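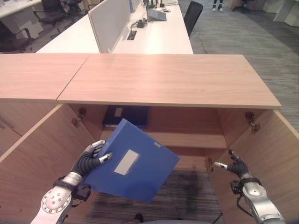
Kourosh Naseri

**Benchmark 3512**

The line from Gristen to Plakport had been leveled in both directions and the two runs disagreed by nine millimeters. The allowable figure for that distance was four. Ines Kazemi reran the arithmetic in the truck with the engine off, then again with the heater on, and got nine both times.

She had inherited the line in March along with the field books, a tripod with one replaced leg, and a staff whose lower section was swollen enough to stick. The previous surveyor had closed the same route to within a millimeter every year for ten years. His pages were very clean. He wrote his sevens with a bar and never crossed anything out.

Her own pages had crossings-out on most lines. At the ford there was a reading struck through twice and initialed.

She divided the route into sections and checked them one at a time. The stretch along the seawall closed. The stretch past the pumping station closed. The climb to the chapel closed after she threw out one setup where the bubble had drifted. What remained was the short flat section through the old rail yard, which ended at benchmark 3512, a brass bolt set in the plinth of a weighbridge that no longer had a weighbridge on it.

She ran it four times. On the first two runs the bolt came out low against its published height, and on the third it came out low by the same amount. On the fourth it rained and she abandoned the run at the gate.

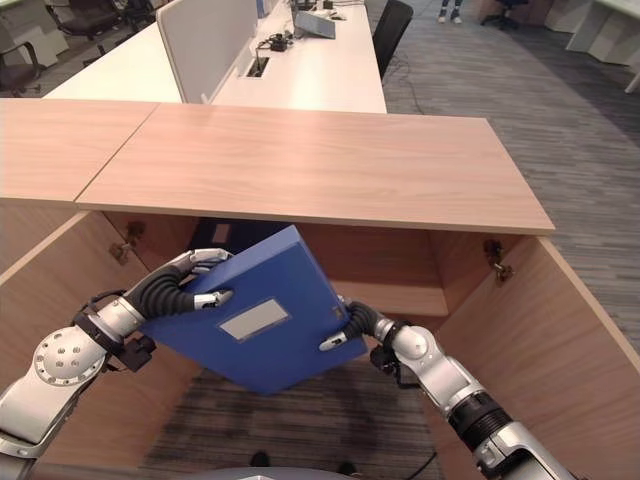
The bolt has gone down and the book hasn't, Babak Zamani wrote back when she sent him the figures, and you should publish what you measured. He added that the yard was fill. Ash and broken brick, mostly, tipped over mud. He would be surprised if anything standing on it had kept its height for a year, let alone ten.

She read the message at the kitchen table and opened the old books beside it.

If the plinth had been sinking, the earlier runs should have shown it a little at a time. They showed nothing. Each year the final reading at 3512 agreed with the published height, and each year the reading just before it was slightly different from the one before that, in the direction needed. She plotted the second-to-last readings on graph paper. They made a straight line with a gentle slope. The last readings made a straight line with no slope at all.

She looked at this for some time. Then she turned off the stove, where the rice had caught.

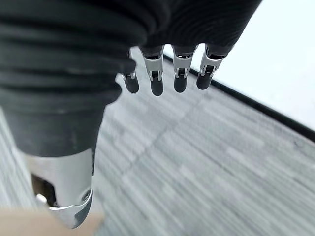
*Ribbed black cover over gray carpet.*

The old surveyor's address was on the inside of the first book. It was a ground-floor apartment on the Plakport side, with a ramp. He had the door open before she had found the bell.

He made tea and asked about the tripod leg. She said it was holding. He asked whether the farmer at the ford still left the gate tied with wire, and she said it was blue rope now.

She put the graph paper on the table. He moved his glasses up, then down.

"You didn't run past the gate," she said.

"I ran past the gate the first year."

"And after that?"

"After that my knee was bad. It's rough ground in there." He turned the sheet around so that the slope ran the other way. "I could read the staff at the gate. I knew what the bolt was."

"You knew what it had been."

He drank some of the tea. On the windowsill was a spirit level of the kind used for hanging shelves, and she noticed that the sill was out.
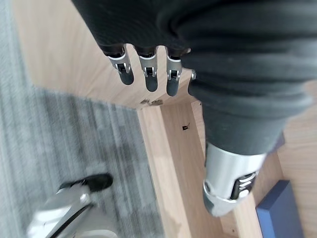 Withdraw all ten, came the opinion from the regional office, and mark the bolt as disturbed. The heights beyond it were to be recomputed from the chapel. She could attach a note giving the reason if she thought one was needed.

She drafted the note in the truck. The first version was a page long and mentioned the knee. The second was a paragraph. The one she sent read: *Closing observations at 3512 not independent. Plinth on made ground. Use chapel mark.*

Then she carried the staff back into the yard and set up at the gate. The ground was as bad as he had said. She took the reading, crossed it out, let the bubble settle, and took it again.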